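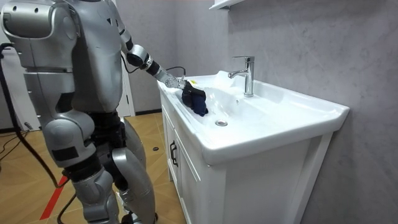
Mohandas Thomas: Sigue igual. Con la toma de 26 amperios conectada, la nevera Felitz arranca, funciona unos minutos y salta el diferencial de la caravana. A gas va bien.

Estado: abierto
Ticket 2907, caravana Venoser restaurada

Nithin Achari: ¿Salta también con el calentador de agua apagado? Desenchufe todo menos la nevera y anote la hora a la que cae.

Mohandas Thomas: Hecho. Con el calentador apagado aguantó toda la noche. Lo encendí a las 7 y cayó enseguida.

Nithin Achari: Entonces la fuga está en el calentador. Mida el aislamiento de la resistencia con el polímetro en la escala más alta. El recambio puede costar hasta 200 euros, con la junta incluida.

Mohandas Thomas: Da continuidad a masa. Pido la resistencia.

Estado: pendiente de recambio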